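Nirkon Two-Finger Gripper Kit for Soft Goods – what to check before you order

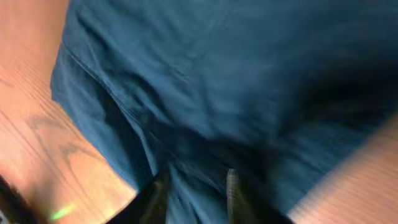
Most quotes for cloth handling start with the arm and treat the gripper as an add-on. We sell both, and we would still tell you to start with the gripper. A good arm with the wrong fingertips will spend its day pinching air.

The Nirkon kit is a parallel two-finger gripper with swappable pads, a wrist camera mount, a cable set and a controller board. It fits the Irnisero arm directly. Other arms need the adapter plate, sold separately, and you should ask us for the bolt pattern before assuming yours will fit.

What it is good for

Picking up a loose piece of cloth from a flat table. Dragging it clear of a pile. Holding one corner while a second arm finds another. Fabric bunched into ridges gives the fingers something to close on, so crumpled cloth is often the easier case. Flat single sheets are harder, and the brochure claims you will see elsewhere about "any textile" should be read with care. Ask the seller for an uncut run on your own material. Ask us, too.

What it is not good for

Separating two thin layers every time. Wet laundry. Anything that has to be folded to a retail standard without a person checking it. If your plan depends on one of these, keep your money for now.

In the box
Gripper body with two fingers
Smooth pads, one pair
Ribbed pads, one pair
Wrist camera mount (camera not included)
Cable set and controller board
Printed setup sheet

Price and running costs

The kit is $2000. That is the number people put in the budget, and it is the wrong one to stop at. Pads wear, and cloth dust gets into everything. Plan on a new set of pads every 4 months with daily use; a set is $60. Add a camera, a spare cable, and the hours someone will spend tuning grip force for each fabric. That last item is usually missing from the spreadsheet and is usually the biggest.

The wrist camera deserves a line of its own. Cheap ones blur badly when the arm moves, and dark folds in dark cloth lose most of their detail. Brighter lamps help a little. Slowing the arm helps more, but then the cycle time you promised your manager goes up. Test at the speed you intend to run.

Compared with the Plirari suction head

Suction is quicker on coated or tightly woven material and close to useless on anything air passes through. It also needs a pump, which is noisy and has to live somewhere. Fingers are slower and less fussy about the weave. We stock both and have no strong feelings about which you buy – only that you try it first.

Trial and delivery

Trial kits ship from our Navaratnam warehouse and can be kept for 11 days. You pay return shipping. Orders placed by 2nd July go out with the current pads; the revised pads are expected in November, and we won't promise they are better until we have used them.

Warranty covers the body and the board. It does not cover pads, cables or fingers bent by driving them into the table.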